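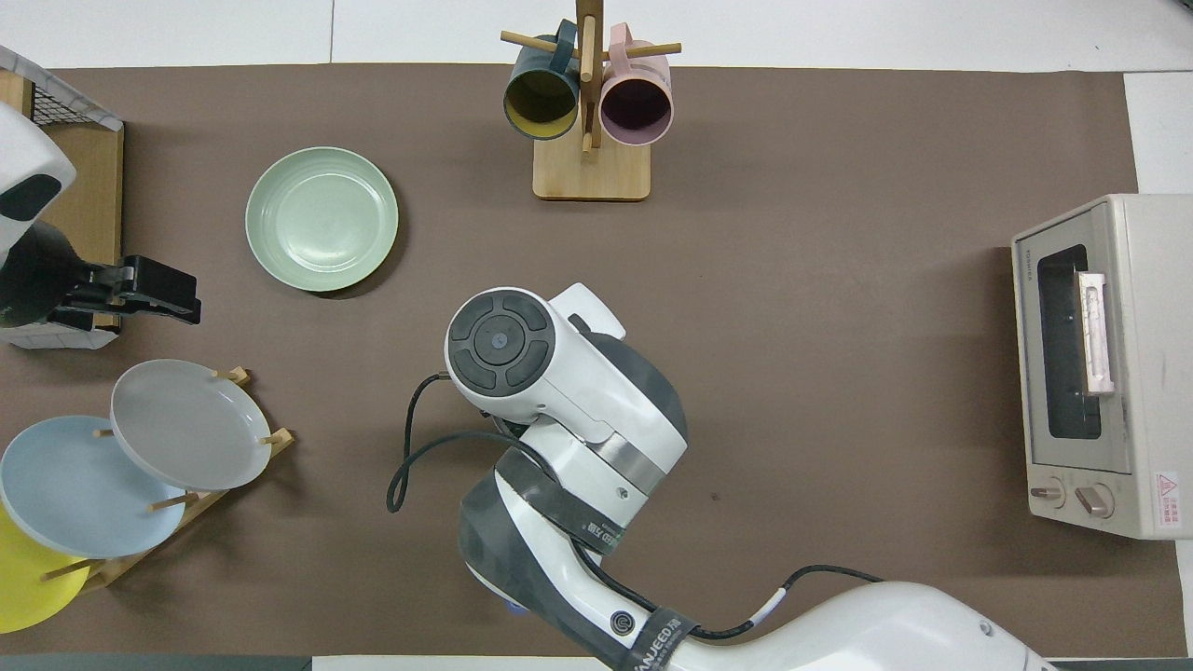
¡Por fin he visto a Stemurska en directo! Llevaba desde mayo con la entrada guardada en un cajón y el miércoles, a las nueve y diez de la noche, salieron los cuatro al escenario de la sala Gelby sin decir ni buenas noches y arrancaron con «Jestau», que es justo la que yo quería oír (y que estaba convencida de que se guardarían para el final).

Para quien no los conozca: hacen una mezcla de folk y de country muy suya, con acordeón, contrabajo y una guitarra barítono que en los discos suena bonita y en directo te retumba en las costillas. Canta Nerea Collado, que antes hacía coros en orquestas de verbena, y vaya si se le nota el oficio. Se le fue el micro en la segunda estrofa de «Calvo», la canción que le dedicó a su abuelo, y siguió cantando a pelo hasta que se lo cambiaron. ¡Se la oía desde la barra!

La Gelby es pequeña, tiene un aforo de 147 personas y estaba llena. Yo me puse a la izquierda, pegada a la columna, que es mi sitio de siempre porque ahí el bajo no se come la voz. Delante tenía a una pareja que se sabía hasta los solos de acordeón, los tarareaban enteros, y acabé tarareando con ellos.

Tocaron 80 minutos más los bises. Del disco nuevo cayeron casi todas, y la que más ha crecido es «Agua de pozo»: en la grabación dura tres minutos justos y el otro día la alargaron muchísimo, con el contrabajo solo al principio y luego todos entrando de puntillas. Me puse a llorar como una tonta, lo confieso. También hubo una versión de una ranchera que no supe reconocer, así que si alguien estuvo allí y sabe cuál es, ¡que me lo diga en los comentarios, por favor!

Lo único que eché de menos fue «La vía muerta», mi favorita del primer disco. Se la pidieron a gritos y Nerea se rio y contestó que la tenían sin ensayar.

A la salida vendían el vinilo y unas camisetas verdes preciosas por 10 euros. Me llevé la camiseta. El vinilo lo tengo encargado en la tienda de mi barrio y me llega esta semana, ya os contaré qué tal suena la cara B.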